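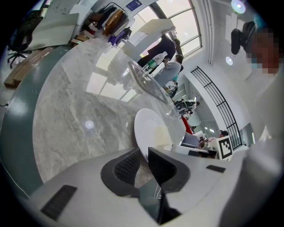 Nudent Lounge: Redoing the Student Common Room
Interior design studio, final report by Lingyun Lu

So my project was the common room at Nudent, which seats 40 and feels like a dentist's waiting area (sorry!). I wanted it moody and a little glamorous, with deep green walls, brass lamps and one really silly rug.

What I looked at first
I spent most of March sketching the floor plan and asking 20 students where they like to sit. Corners, mostly. Everyone hates the overhead lights, me included.

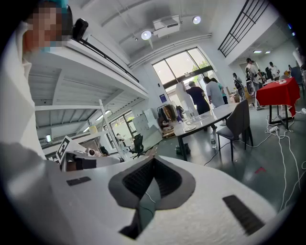
Budget
My total came to $933. The rug from Fekier ate $200 of that and I regret nothing. Paint was cheaper than I'd feared, but I forgot primer, so Professor Baranauskienė took off points there. Fair enough. I'd still like to swap the curtains for something heavier.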